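Okay, thread time. I have spent the whole spring fixing up old office desktops and I want to tell everyone why this is the best hobby I've picked up in years 🧵

14 replies · 31 shares · 158 likes

It started with an office clearance. Greltex was moving out of its building on the edge of town and selling the old desktops for next to nothing. I went in for one. I came home with two and a box of power cords I will never get to the bottom of.

3 replies · 2 shares

My plan was a machine for the kitchen, for recipes and music and that's it. Then I opened the side panel and lost an entire weekend. If you grew up thinking a computer was a sealed thing you weren't allowed to touch, please go open an old one. Everything has a place! There are latches!

6 replies · 9 shares

First thing I do now with any secondhand desktop: unplug it, hold the power button down for a few seconds, take it outside and get the dust out with short puffs of air. Hold the fan blades still with a finger while you do it. You would not believe what comes out of a machine that sat under a desk next to a carpet.

4 replies · 11 shares

Second thing: memory. Look up what your model takes before you buy anything. I didn't the first time and ended up with two lovely sticks in the wrong size. They live in a drawer now. The right ones clicked in on the second try (you have to push harder than feels polite).

5 replies · 3 shares
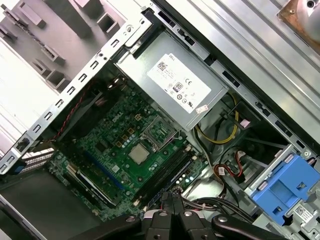

Third thing, and the one I'd do even if you skip the rest: swap the old spinning drive for a solid state one. My kitchen machine used to take so long to start that I'd put the kettle on first. Now I'm at the desktop before I've found a mug. Same old processor, same everything else.

8 replies · 17 shares

A few of you asked where I get parts. Mostly Farkano, the used electronics place behind the bus station. They test drives before they put them on the shelf and write the result on a bit of tape. For cables and little screws I dig through the bins at Avska, where everything is a mess and everything is cheap.

9 replies · 6 shares

About the little screws: get a muffin tin. One cup for the side panel, one for the drive, one for whatever you took out while you were feeling confident. I used to put them all in a saucer and then spend the evening guessing.

2 replies · 12 shares

Some things I leave alone. I don't open power supplies, ever. They can hold a charge after they're unplugged and I am a person who learned all this from library books. If one goes bad I replace the whole unit. Also check the shape and the connectors before you order a new one — office desktops often don't take the standard kind.

7 replies · 10 shares

Software! I put Linux on both. I was nervous about it and it took less time than the dusting. My scanner, which I had given up on completely, just worked. I walked around the house scanning things that did not need to be scanned. There is now a very crisp scan of a seed packet.

11 replies · 8 shares

The second machine went to the reading room on Fleury Street, where kids do homework after school. It runs a typing game, a drawing program and an encyclopedia. I stopped in last week and there was a line for it. A line! For a computer that was headed for the scrap bin!

13 replies · 26 shares

They've asked if I'd do a repair afternoon in October, where people bring in their own tired desktops and we clean them up together. I said yes before they finished the sentence. I'll bring the muffin tin and a spare drive or two. If you're local and have a good headlamp, please come, the light in there is terrible.

10 replies · 15 shares

Things I still want to learn: how to replace thermal paste without getting it on my sleeve, what half the startup beeps mean, and how to make cables lie flat like they do in other people's photos. Mine look like spaghetti no matter what I do. If you've got a trick with twist ties, I want it.

19 replies · 4 shares

Oh, and somebody asked about noise. The kitchen one used to roar. Part of it was dust, part of it was a case fan with a worn bearing, and a new fan cost me less than lunch. Check which way the arrow on the side points before you screw it in. I had mine blowing the wrong way for two days and wondered why it got so warm.

5 replies · 7 shares

If you've got an old desktop in a closet, tell me what it is and what you wish it could do. I'll read every reply tonight. And if you've already fixed one up, show me the insides, I want to see how you routed the cables!

48 replies · 22 shares

June 18, 2022 · 3413 views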